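Category: Home & Kitchen > Countertops > Stone vs. everything else

**Terkell quote for marble, am I being had?**

hakamell_hill wrote:
Got a quote from Terkell for white marble in the kitchen: 1,885 installed, plus a "lifetime" sealer for another 50. The guy told me it shrugs off coffee and hot pots. My sister's got etched in January, and all she did was cut a lemon. Astent wants 1,634 for quartz. Talk me out of it or into it.

grout_doubt wrote:
Lifetime of what? I've read three of those sealer warranties and every one of them left out acid. Sealer slows stains. It does nothing for etching. Get the salesman to put "hot pots" in writing and see how fast he changes the subject.

Bohdana Bilyk wrote:
I've had white marble for years and I'd buy it again. Yes, it has marks. I put pans down on it all the time. These are the sort of veins I'd look for, faint and gray, no big dramatic stripes:

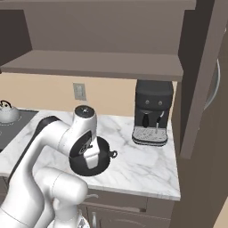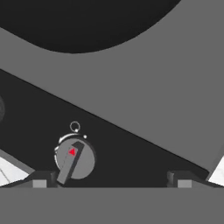
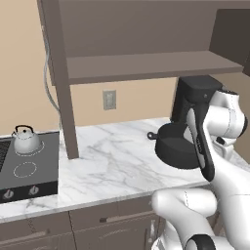
Images: Hordiienko

The first and last show the counter with the veining I mean. Busy veins look great in a showroom and awful across a seam.

grout_doubt wrote:
Pretty, sure. Every marble counter looks good in pictures. Show me one after a bottle of vinegar tips over.

Bohdana Bilyk wrote:
Mine had wine on it overnight. There's a dull spot. I live with it.

grout_doubt wrote:
So it doesn't shrug things off, then.

hakamell_hill wrote:
Called Terkell back. The price is now 1,068 if I take a remnant and skip the sealer. Makes me wonder what the first number was for.

grout_doubt wrote:
Measure that remnant yourself before you pay a deposit. And ask who eats the cost if it cracks at the sink cutout.

Comments (2)

Lộc Châu: Quartz scorches too, and I have the ring by the stove to prove it. Use a trivet on either one.

seamripper: Did the 1,068 include hauling off the old counter? Mine didn't.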